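Projects > Stedside Tower > Site Inspections
Search inspections Go
2024-08-05 | Ogbonna Site Office

Stedside Tower, level 7 checklist
Contractor: Suketov. Hoist supplier: Ivari.

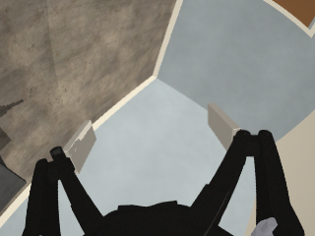
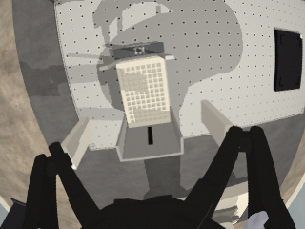
Edge protection
- Guardrails fixed, all sides: OK
- Toe boards: FAIL. 2 missing at the east stair. Replace before the slab crew returns.

Hoist
- Gate interlock: OK
- Load sign posted: OK. Hour meter reads 1,881.

Fire
- Extinguishers tagged: OK, last service March
- Standpipe valve clear: FAIL. Drywall stacked in front. Suketov to move it.

Open items go on sheet 736.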